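How Do You Teach a Robot to Pick Something Up?

07/04/2020
By Gus Ostrowski

A robot arm does not know what a block is. It does not know what "pick up" means either. Somebody has to show it.

There are two main ways to do the showing. The first is by hand. A person takes hold of the arm and moves it, the way a coach might move your elbow when you learn to throw. The motors go loose so the arm is easy to push. While the person moves it, the robot's computer writes down the angle of every joint. Later the motors can move the joints through those same angles on their own.

The second way is by remote control. The person stands or sits away from the arm and uses a controller. Some controllers look like the ones for video games. Others are small copies of the arm. When you bend the small one, the big one bends too. This way of working has a long name, teleoperation. "Tele" means "far away."

The arm in a lesson doesn't have to be made of metal. It can be an arm in a simulation, a computer world where things are meant to fall and bump the way they do in real life. At Plondumberg, a robot learning project, people practice on simulated arms first. If the arm knocks an object off the table, they press a key and start over.

The project's lesson is called Koo. The person steers the gripper over one small object on a table, lowers it, closes the two fingers, and lifts. One try, from start to finish, is called a demonstration.

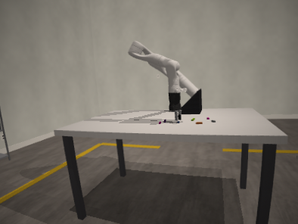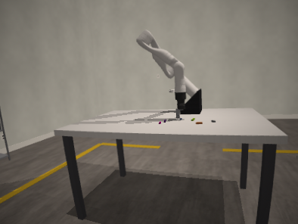 Two views of a simulated arm with its gripper lowered over the small colored objects on the table.

Getting the gripper down to the right spot is the slow part. If it stops too high, the fingers close on air. If it goes too low, it hits the table. Most beginners stop a little above the object, look from another side, and then go down the rest of the way.

One demonstration is not enough. Suppose you only ever showed the robot how to pick up a block in the left corner. It might reach for the left corner every time, even with the block somewhere else. So the objects get moved and the person does it again. The Koo lesson has 1240 demonstrations in it. Of those, 159 were thrown out after the object slipped or the person steered the wrong way.

A good demonstration is smooth and not too fast. Each one in Koo has to be finished in 30 seconds.

After the showing comes the learning. A computer program goes through the demonstrations and looks for patterns. Where was the object? Which way did the arm move next? Then the program steers the arm by itself, and people watch to see what it still gets wrong.

Try it at home

You need a partner, a blindfold, and a few small, soft things such as erasers. Your partner is the robot and wears the blindfold. Sit at a table. First, gently guide your partner's hand to an eraser and back. Next, let go and use only words: left, right, down, close. Which way was faster? Trade places and try again.

Words to know

Gripper: the part of a robot arm that holds things.
Joint: a place where the arm bends or turns.
Demonstration: one complete showing of a task.

Contact Prulov Science Pages | Copyright 2020 Prulov | Back to top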